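Let the Old Pits Fill Up

I grew up a bike ride from the Grornell pit, back when it was still a working quarry, and I can tell you that nothing about it said vacation. It was a hole with trucks in it. So when people tell me a flooded gravel pit is no place for a marina, I understand. I also think they should come out and spend a weekend on one!

The Rokby proposal is back on the table this winter, and I'm all for it. The plan keeps the north basin for boats, with 80 berths and a fuel dock, and leaves the south basin to swimmers and anybody with a paddle. Four years ago the same idea went nowhere, mostly on the question of traffic. The new version moves the entrance to the county road, which takes cars away from the school, and I haven't heard a good answer to that yet from the people still against it.

What I love about pit lakes is how quickly they stop looking like pits. Willows come up on the banks by themselves. Herons show up before the picnic tables do. At Zamska the digging ended and the first boats were in within two summers, and if you walk the east shore now (go early, the light is wonderful) you'd have a hard time finding where the conveyor stood.

And the water is good for beginners. There's no current to fight, no barge traffic, and when a kid tips a dinghy over, the kid drifts to a bank and climbs out. I learned to sail on a river and spent most of my first season being towed home. I'd have given a lot for a place like Rokby.

The worry I take most seriously is the cottages. Bergeron wants a row of rental units along the west bank, and plenty of my neighbors picture a wall of vinyl siding with 2,000 strangers behind it every July. Fair enough. But the drawings show low roofs set back behind the tree line, and a public path in front that stays open all year – that path alone would get my vote. Renters buy groceries. They eat at the diner, they get their bikes fixed, and some of them come back and join things.

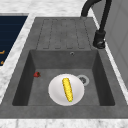 Rokby Boating Club, Shore and Harbor Section

Mojtaba Mohammadi made the point at our December meeting that a lake with no one on it doesn't stay wild for long, it just gets fenced. I think he's right. The Grornell pit has had a chain across the gate ever since the trucks left, and kids climb over it every summer to swim with no lifeguard and no ladder. I'd much prefer a beach, a buoy line and a snack bar with bad coffee.

So write to the county, even if it's two sentences. Comments go in with the site plan, and the site plan is at the library, second floor, in the binder next to the tide tables that no one has needed this far inland.

December 29, 2012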